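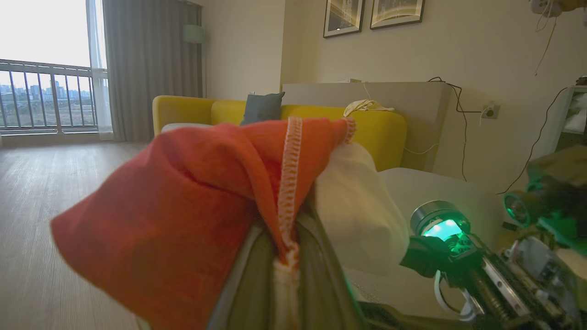 What should a home robot do when it loses its connection in the middle of a job?
It should stop moving, tell you out loud that it has stopped, and let go of whatever it's holding if you push on it.

I'd have thought that last part was obvious. Then on February 19, 2018, I spent a good while trying to talk a gripper into giving up a pillowcase.

I help out with home trials for Coratine, a small outfit in Sowerby that's trying to get two arms to pick up after people. Clothes, bags, towels, the stuff that ends up on the couch. Most of the time I like it a lot. The arms are slow and a bit fussy and I find myself rooting for them. But that afternoon the wireless link dropped while one arm was pulling a pillowcase off the back of a chair, and the software did what it was told to do, which was hold position. So it held. And the pillowcase was still hooked over the chair, and the chair was now sort of leaning.

Damián Zúñiga, who was running the session with me, reached in to free the cloth. I said wait, he said it's frozen, it's fine. Then the link came back and the arm picked up right where it had left off! It finished its pull, the chair went over, and the finger tips caught his thumb on the way. A bruise, nothing worse. He was more annoyed about the chair.

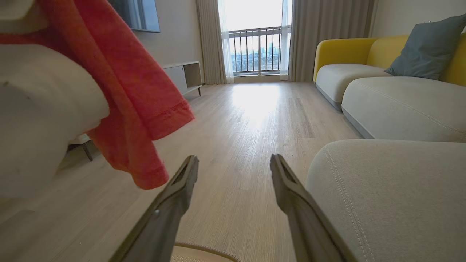 Gripper open in the living room, with the balcony door beyond.

We went through the logs afterward. The dropout had lasted 20 seconds. In all that time there was one warning, a line of text on a laptop across the room, and it was line 879 of a file that neither of us was reading. Ulises Escobar, who wrote the recovery code, was very decent about it and also a little defensive (I would be too). His point was that holding still is the safe choice, and if the arm dropped things every time the network hiccuped, we'd be picking up broken mugs all day.

Okay, sure, for mugs. I still think he's wrong about the second half. Holding still is one decision and starting up again is another, and we had lumped them together. A person can walk into that gap. A kid can, or a dog. Anything that has been sitting still for more than a moment looks switched off, and people treat it that way – I've done it myself with a garage door.

What I want is pretty dull. After any dropout the arm stays put until somebody standing next to it presses a button. A beep when it stops and a different beep before it moves. And a soft grip mode for cloth, so you can tug a shirt loose without a fight. Ulises says the button will slow down the trials, and it will. We've logged 2921 pickups so far and I'd happily trade 400 of them for the button. He has promised a version with the beeps by April. The button is still being argued over, and I plan to keep arguing.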